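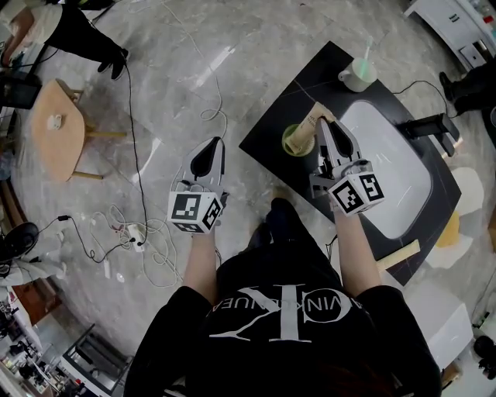 Ploder handheld grippers: notes after two months

The Ploder pair has been on loan to us at Katene since January, and the return date is close enough that I should write up what I have. Short version for anyone skimming: the hardware is good, the calibration tool is tolerable, the export software needs another release. Longer version follows.

What you get

The kit is two grey handheld grippers, left and right, with teardrop-shaped finger pads and a white marker cube on the base of each. You hold one in each hand and do the task yourself. The cubes give the tracker a pose for each hand, the grip opening is logged separately, and the two streams are merged afterwards. No arm is needed at the recording stage, and that is most of the appeal if your arms are booked for other work.

Also in the case: a calibration board, two chargers, a set of spare pads and a printed quick start guide that refers to a menu removed from the software. The current manual is on the Skulcombe site. Skulcombe distributes the kit here and handles the loans.

Grip and handling

The trigger travel is 18 mm by my calipers and maps linearly to finger opening over most of that range. The last bit at the closed end is mushy. On rigid objects you don't notice. On anything that crushes, you do, and paper tubes were our worst case. Picking a rolled tube out of a small cup is a simple job by hand and an irritating one with the Ploder, as the cup wants to come up with the tube if you pull even slightly off axis. After an hour of practice my success rate was fine. New operators take longer, and their early recordings should be thrown out.

Wrist fatigue is real. The mass sits forward of the hand, so reaching across a table is harder than working close in. I settled on 16 minutes of recording followed by a proper break. Corey McPhee, who has done more teleoperation than the rest of us put together, went longer without complaint but his grip trace got noisier toward the end of each block, so I now hold everyone to the same limit.

Pads wear at the tips first. Ours have visible rounding and I have changed one set. The swap takes a hex key and some patience with a spring that would like to leave.

Tracking

Good, with conditions. The cubes carry different square patterns on their faces, so the solver can recover orientation from whichever ones are in view. With two faces visible the pose is steady. With one face at a shallow angle it jumps, and the jump is large enough to show up as a twitch if you replay it on an arm.

Lighting matters more than the manual admits. Polished floors and glossy trays throw highlights that can wash out part of a pattern if a cube passes across them at the wrong angle. Dropping the exposure fixed most of it. Moving the work table fixed most of what was left. I'd suggest trying the exposure first – it is less work and easier to undo.

Crossing the hands is the other problem. If one forearm covers the other cube for more than a moment, the solver coasts on its last velocity and then snaps back. The software flags these segments, to its credit, but it flags them in a separate log file that you have to match up yourself.

Software

Calibration is a guided sequence and takes a few minutes once you know which prompts to ignore. It holds well between sessions provided the cubes aren't knocked. I knocked one on a door frame in the first week and spent an afternoon chasing an offset that a recalibration would have cleared straight away.

Export is the weak part. The default format is Ploder's own. The converter to anything more common works one recording at a time from the desktop application, and for over 2000 recordings that is not a serious proposal. Our workaround is a script that calls the converter's library directly. It broke at the last update, when a field was renamed without any mention in the release notes. I have sent this to Skulcombe and they were polite about it.

Against the Tallska

We also own the older Tallska set, so a comparison is fair. The Tallska is lighter and its trigger is better at the closed end. Its tracking is much worse, and its pads are glued, so a worn tip means a new finger. For short pick and place work I would take either. For anything with two hands and a change of orientation I'd take the Ploder.

Would I buy it

Yes, if someone on your team can write the export script and keep it alive. If your lab expects to unpack the case and have usable data in a standard format by the end of the day, wait for the next software release and ask for a loan unit then. Skulcombe's loan terms are reasonable and they cover freight one way.

Still to test: the extended pads, which arrived late, and the left-hand charger, which gets warmer than the right one. I'll add a note when I've measured it.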